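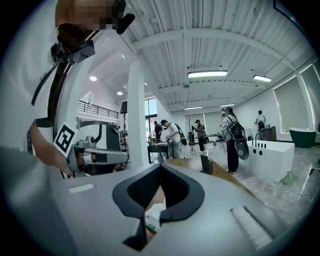
Einen hohen, hellen Raum für einen Vortrag einrichten

Unser Raum in Drestport ist weiß, hoch und sehr hell. Für das Auge ist das angenehm, für das Ohr leider weniger. Die Decke aus gewellten Platten und die glatten Wände werfen den Ton zurück, und in der letzten Reihe versteht man dann nur die Hälfte. Ich habe die folgende Reihenfolge für alle aufgeschrieben, die den Raum zum ersten Mal benutzen. Man braucht 41 Minuten, wenn man zu zweit arbeitet.

1. Den Lautsprecher aufstellen
Der schwarze Lautsprecher auf dem dünnen Stativ kommt in die Nähe des weißen Pfeilers, aber nicht direkt dahinter. Der Pfeiler ist dick und macht einen Schatten, auch für den Ton. Ziehen Sie die Beine vom Stativ ganz auseinander und drehen Sie die Schraube fest, bevor Sie die Höhe einstellen. Die Box soll über den Köpfen der sitzenden Gäste stehen und ein wenig nach unten zeigen.

2. Das Kabel verlegen
Führen Sie das Kabel zuerst zum Pfeiler und dann an der Wand entlang. Wo Menschen gehen, kleben Sie es mit breitem Gewebeband fest, immer in Längsrichtung. Eine Rolle liegt in der Kiste mit der Nummer 702.

3. Das Licht wählen
Die rechteckigen Leuchten, die von der Decke hängen, geben ein kaltes und gleichmäßiges Licht. Zum Aufbauen ist es richtig, beim Vortrag macht es müde. Schalten Sie vorne eine Leuchte aus, wenn Sie eine Leinwand benutzen. Die kleinen runden Einbaustrahler in der niedrigeren Decke links können immer anbleiben – so findet jeder die Tür.

4. Die Stühle stellen
Ich stelle 6 Reihen mit je 10 Stühlen, leicht im Bogen. In der Mitte bleibt ein Gang. Neben dem Pfeiler lasse ich zwei Plätze frei, von dort sieht man nach vorne fast nichts.

5. Von oben kontrollieren
Gehen Sie zum Schluss auf die Galerie und schauen Sie über das schwarze Geländer hinunter. Schiefe Reihen bemerkt man von dort sofort. Eine zweite Person soll unten normal sprechen, ohne Mikrofon und danach mit Mikrofon. Wenn es pfeift, drehen Sie die Box etwas weiter weg vom Redner und machen Sie erst danach leiser.

Nach dem Vortrag bitte das Stativ wieder ganz einfahren und das Klebeband vom Boden abziehen.

Kathleen Dolan, 18. März 2022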